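Why Desks Have Little Shelves

A desk is a table made for reading, writing and drawing. Some desks have a set of shelves along the back. The open boxes in the shelves are called cubbies or compartments.

Shelves use the space above the desk. Books that are put away leave room for the book you are reading. A big book does not have to stand up. If it is thick and heavy, you can lay it on its side.

This desk has four compartments in a row, and one long shelf under them. An open book needs a lot of room, so it goes on the flat part in front.
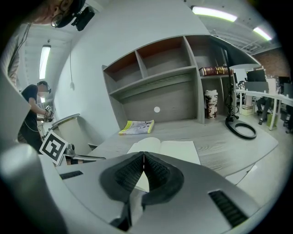 What Is the Lamp For?

A desk lamp shines light on your page. It has an arm to hold the light up and a base to keep it from tipping over. Some bases are solid. Others are shaped like a ring.

Try It at Home

Take everything off your desk. Put back the 2 things you use most, close to your chair. Put the rest on a shelf. Keep drinks away from open books, even if the cup has a lid.

Written by Aušra Kuusk for Brulside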